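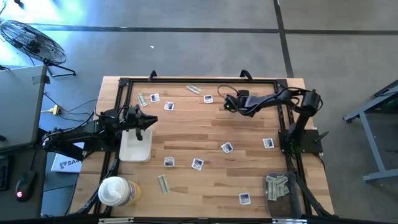 7 June 2026

Cold out, so I stayed in and got on with the Plaketti cards. The little square ones with the white borders are the worst to sort, all dark blue and grey, and I have to hold each one up to the lamp to tell it from the next. I've got 27 of the Oltberg set now and 13 doubles to swap. The white tray is a good size for them. The clear container I'll keep for the folded paper, the pale green stuff. Stopped at 4 for tea. Must write to Tritville about the missing ones.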